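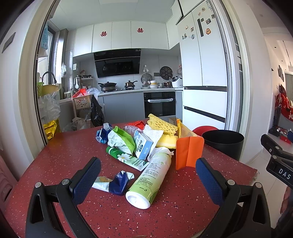
Zedalik Table-Clearing Package
Gosselin Equipment / Kitchens and Lodging / Automation
Page revised 10/27/18
Availability: lease only, by request
Minimum term: 30 days

What the maker says

Zedalik "takes table clearing off your staff's hands." You show it the job using hand-held grippers, the arm learns from what you showed it, and your people go do something more valuable.

What we say

We lease this equipment and we would like to keep our customers, so read the rest before you call. The first part of that promise is mostly fair. The last part depends on you, and we have yet to see a brochure that says what the more valuable thing is.

How it works in practice

The package has two halves. The arm is the part everyone wants to see. The hand-held grippers are the part your staff will spend the first weeks with. A worker holds one, picks things up with it, puts them where they go, and does it again with the table messed up differently. Wrappers, paper towels, tubes, cartons, bags. Trash goes in the basket and anything worth keeping stays out of it.

Somebody has to decide which is which, and that somebody is currently your cleaner. A carton lying on its side may be empty or half full. She knows by lifting it. The arm knows whatever it was shown, and it was shown by her. We think this should be reflected in her pay. The lease doesn't cover that, so it's on you.

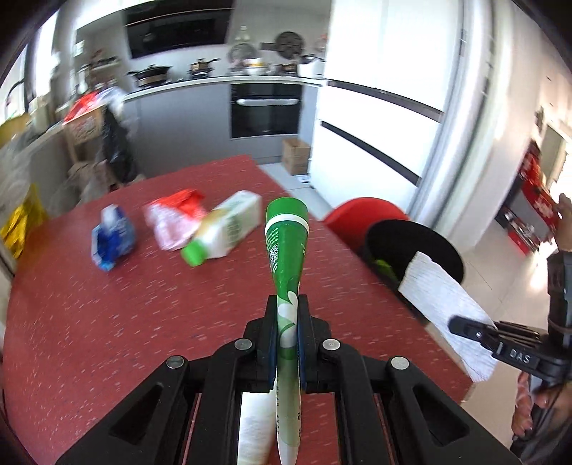
Hand-held gripper with a green and white tube. A second gripper, right, holds white toweling over the rim of the wastebasket.

From a customer who kept it

Nilgate runs furnished apartments and put the package in last April. Annick Gagnon manages the cleaning crew there. She agreed to let us print her comments as long as we didn't trim the bad ones.

"They told me a table takes 128 seconds with the arm. Fine. Lempi does it in less, and she wipes it while she's there. The arm doesn't wipe. What it does do is keep going when she's upstairs making beds, and that's the reason we renewed. It isn't faster than she is."

Lempi Heiskanen did most of the showing. Her complaint is with the grip. Picking up a crumpled bag with two stiff fingers is slower than using your hand, and after a long session the wrist feels it. Nilgate now stops each session at 30 minutes and swaps people. We recommend the same, and we wish the manual did.

Gagnon also reports that nobody on her crew was let go, but one opening was left unfilled when a cleaner moved away. The sales material would call that "no impact on headcount." Her crew doesn't see it that way and neither do we.

From a customer who sent it back

Réjean Sutherland leased a set for a staff break room and returned it at the end of the first term. The mess changed too much from day to day, he said, and people began leaving more of it because "the machine will get it." He had one cleaner before and one cleaner after, with a worse table in between.

Good fit
Same room, same table, same sort of leftovers
A crew large enough to share the showing sessions
A manager who will put in writing what happens to the freed hours

Poor fit
Glassware, open liquids, anything sharp
Sites with a single cleaner
Anyone planning to pay for it out of wages

In the package
Table arm with base and cover
Hand-held grippers, 3
Spare finger pads
Charging dock
Printed guide, 102 pages (the useful part is the chapter on sorting; start there)

Not in the package
Wastebasket, liners, wiping attachment. The maker has been promising the wiping attachment for a while. We won't take orders for it until we've had one on our own bench.

Also compared

The Nonatness counter unit costs less and needs no showing sessions, because it comes already set up for trays and cups. If trays and cups are all you have, lease that one. On soft packaging it was no use to us.

Before you sign

Océane Carrier handles lease requests and will ask to speak with the person who cleans the room as well as the person who signs. If that can't be arranged, we generally pass on the order. Repairs and returns go to Francine Gosselin at the service counter. Please empty the case of wrappers first.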